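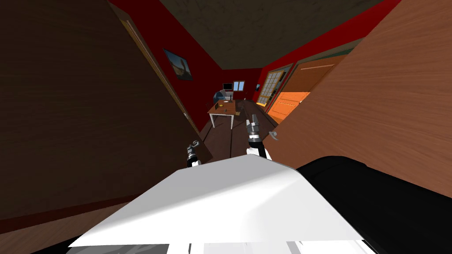

Saturday, early, coffee going

I slept maybe half the night and I don't care one bit. The evening bus is coming back! Six votes to two, and I was in the room for it, on the aisle, next to a radiator that clanked through the whole of public comment.

I want to get this down before it all goes soft in my head. I've been going to Jillell council meetings since last spring and most of what I write up afterward is sewer easements (which I have come to like, don't laugh), so when a night like this one comes along I want all of it, the boring parts too.

Got there early and there was already a line down the steps. A line! For a regular council meeting in March! People had come straight from work, still in scrubs and aprons, and there was a whole row of kids from the high school jazz band who lose their ride home every time practice runs over. They'd brought signs and were told no signs in the chamber, so they folded them up and sat on them. The clerk had set out one sheet for public comment and had to go back for another. I signed up and then lost my nerve and crossed myself out, and then signed up again lower down, so I look like two different people on the official record.

The way the thing works, for whoever I am when I reread this: the 26 used to run from Navarro Street out past the hospital to Virkard, and it ran until midnight. Then the evening trips were cut in the budget before last. The last bus out to Virkard now leaves downtown at 7. If your shift ends at eight you walk, or you pay for a car, or you find a different job. The council's been saying all winter that it would "revisit" this and I had pretty much stopped believing in the word.

They did the consent agenda first and it went through in one breath. Then a proclamation for the girls' swim team, who were lovely and damp-haired and had to stand there for a very long photo. Then Leopold Bühler, chairing, took a drink of water and said we'd move the transit item up on account of the crowd, and a cheer went up, and he said please don't do that, and then he smiled. I've never seen him smile from the chair. I didn't know it was allowed.

Nisreen Rizk gave the staff presentation and I could listen to that woman read a phone book. She had one slide. It was a map, and she'd drawn the route in a fat green line, and she just talked us down it, stop by stop: who gets on here, who gets off there, what's open in the evening and what's shut. By the time she got to the turnaround at Virkard you could feel the whole room riding along with her. She didn't tell the council what to do. She said the money was there in the second half of the year if they wanted to use it on this, and said what it would come out of (the downtown planter contract, mostly, and a bit from the street signal reserve), and sat down.

I keep thinking about how good that was. I've sat through so many presentations where somebody reads the slide to you while you're reading the slide.

Then comments. I'm not going to get them all. A man who bakes at the place on Navarro said he sleeps in his car between shifts. He was very plain about it. A woman in a beautiful yellow coat was against the whole thing and said the buses were empty when they did run, and that she pays taxes too, and she got listened to politely, which made me proud of us. One of the band kids got up with his trombone case and said he'd timed the walk home and it took him longer than practice did. Huge laugh. He hadn't meant it as a joke and he went bright red, poor guy, and then he laughed too.

A representative from Clindix spoke, and I'd been curious about that, with them being the biggest employer on the Virkard end and never saying a word about anything. She said the company supported evening service and would be happy to share shift times with the city so the schedule could match. Siham Fakhoury leaned right into her microphone and asked whether the company would be happy to share some money. Oh, the noise in that room! The representative said she'd take the question back. Siham said, "Take it back quickly." I wrote that on my hand.

Then it was me. I had a whole page written and I used maybe the top third. I said my mother rode that bus home for years and that I learned to wait up for it, and I knew the sound of it on the hill. That's as far as I got before my voice went funny, so I said thank you and please vote yes and sat back down, and a total stranger patted my knee. I wish I'd said the part about the pharmacy. I had a really good part about the pharmacy. Next time.

The debate was long and I loved all of it. Marek Charvát was a no from the start and I'll be fair to him, he made a decent case. He thinks you shouldn't put a service back on half-year money and then have to take it away again, since that's crueler than never bringing it back. I don't agree, but I found myself nodding along in places. He also wants the planter contract left alone. He is very, very fond of the planters. He talked about the planters for longer than he talked about the bus.

Thodoris Alexiou is my own council member and I had no idea which way he'd go. I'd written to him, and called, and once sort of ambushed him by the oranges at the supermarket (he was nice about it, and he recommended the oranges). He said on the phone that he was "still reading." Well, he'd been reading! He had an amendment typed up and everything. The amendment says the evening trips get looked at again in the fall with ridership numbers posted for everybody to see, month by month, and that the last bus waits for the hospital shift change if it's running late. Siham seconded before he'd finished the sentence. There was a bit of a tangle over whether you could vote on the amendment and the item together, and the city attorney had to be woken up, more or less, and she said no, separately, so we did it separately.

The amendment went through on a voice vote. Then the real one, by roll call. I had my eyes closed for some of it. I heard yes, yes, no, yes, and then I lost track completely and had to wait for the clerk to read it out like everyone else. Six to two. The jazz kids pulled out the signs they'd been sitting on, all creased, and held them up, and this time Leopold let it go.

What gets me is how small the machinery is. A handful of people at a curved desk, a microphone that squeals, a clerk with a pen. You can walk in off the street and be in the same air as the decision. I grew up thinking the city was a thing that got done to us, like weather, and here I am at my age with a favorite agenda format.

Afterward nobody wanted to leave the steps. It was cold and we all stood there anyway. I finally met the woman who always sits by the door and knits, and we talked about the sidewalk plan for Virkard, which has almost no sidewalks at all past the creek, and she has opinions, and I have opinions, and they are nearly the same opinions. We swapped numbers. She says the planning board is where the fun is and I've been wasting myself on council. I may have to find out! Thodoris came by and shook a lot of hands, and I told him thank you and he said thank the staff, write to the staff, they never get letters. So that's on my list for today. Dear Nisreen Rizk, I loved your map.

I walked home up the hill the long way. The stop at the corner still has the old schedule behind the plastic, the one with the late trips on it, all faded to blue. I've complained about that sign twice through the city website. Now I sort of hope they leave it up until the new one comes.

Called Mom when I got in, even though it was late. She wanted to know what everyone wore. I told her about the yellow coat and she said well, good for her, at least she dressed. Then she asked if it would be the same driver, and I said Mom, he must have retired a long time ago, and she said you never know. I told her I'd ride the first one out to Virkard and back and report in. She wants to come along. We'll have to work out her knee and the step, and I should find out whether the evening runs use the low buses. (Ask at the counter. Also ask about the senior pass, hers has expired.)

Things to do: the letter to Nisreen. A note to Marek Charvát too, I think. He was outvoted and he stayed until the end and voted on everything after it, even the fence variance, and I'd like him to come around by fall. I might say something kind about the planters. Look up when the planning board meets. Wash the ink off my hand, once I've copied out the rest of what Siham said, and get oranges.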